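Plostell wants 1,922 dollars for a lip and a dyno printout
Sun 15 July

Plostell has put out its second package for the Agudelo coupe, and three of you forwarded me the press release before lunch. Fine, let's go through it. The company calls it Stage 2 Street. It includes a front lip, a pair of side skirt extensions, a short rear spoiler, a revised intake tube and an engine tune that Plostell says brings the car to 466 horsepower at the crank. The price is 1,922 dollars before paint and fitting.

Start with the power number. Crank horsepower is what you quote when you'd like people not to ask about wheel horsepower. Plostell's own chart, tucked into the last page of the PDF, shows one run. One. There is no baseline pull from the same car on the same day, no air temperature, and no mention of which fuel was in the tank. I wrote and asked for all of those. I got back a link to the press release.

The claimed gain is 45 horsepower over stock. I can believe that on race fuel in January, with the hood up and a fan the size of a garage door in front of the car. On pump gas, in traffic, in July, I would like to see it. The stock Agudelo already pulls timing when the intake gets hot, as anyone who has tracked one knows, and swapping the intake tube for a wider one that sits closer to the radiator doesn't sound like a cure. Plostell says the tube is "thermally optimized." It has a foil sticker on it.

Then there's the body kit. The release promises "functional aero," and I searched it twice for a downforce figure at any speed at all. You won't find one. The front lip hangs low enough that my driveway would have it off in a week, and the side pieces attach with the same push clips that hold the factory trim. If those parts were making real downforce I'd worry about the clips. I'm not worried about the clips. 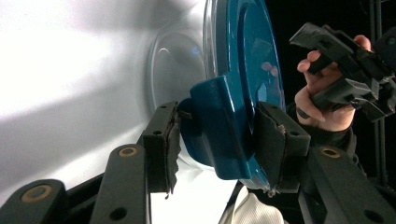
Atelness, the outfit that does Plostell's interior trim, has its own paragraph in the release, and it's the strangest part of the package. For extra money you can have the cabin switchgear, vent rings and cup holder trim in a choice of gloss colors. I have never understood gloss plastic inside a car that gets driven. It shows every fingerprint by the second stoplight and every scratch by the second month, and on a sunny day it throws light right back at your eyes. Look at how the shiny teal plastic in the photo picks up bright highlights, then think about a vent ring doing that at eye level on the drive home. A dull finish would cost the same to mold and you'd forget it was there, in a good way. I suppose that doesn't sell.

The warranty language deserves a slow read as well. Plostell says the tune is "backed" for two years. What it backs is the software file. If the file is corrupt, they'll send you another file. Turbo, clutch and gearbox are between you and the dealer, and the dealer can see the tune was there even after you flash it back to stock. The release has a line about the tune being "dealer friendly." I asked what that meant too. See above regarding the link.

Compare the Gollalness package for the same car. It's uglier, I'll give you that, and the website looks like it was put together on a phone. But Gollalness publishes wheel numbers, before and after, on pump gas, with three pulls each, and the claimed gain is smaller. That makes me trust it more. They also skip the body kit entirely and put the money into a bigger intercooler, the one part this engine has been asking for since it came out.

Plostell says the first run is limited to 104 kits, each with a numbered plaque for the dash. The last limited run from these people was extended two times, and by the end the plaques were going for less than the postage on the forums. If you have your heart set on one, waiting a few months is unlikely to hurt you.

I've asked to borrow the demo car for a weekend with my own fuel in it. If they say yes, I'll put it on a dyno I've picked myself and print whatever comes out, good or bad. If any of you have already ordered the kit and have a stock baseline on file, send me both sheets and tell me what the weather was doing.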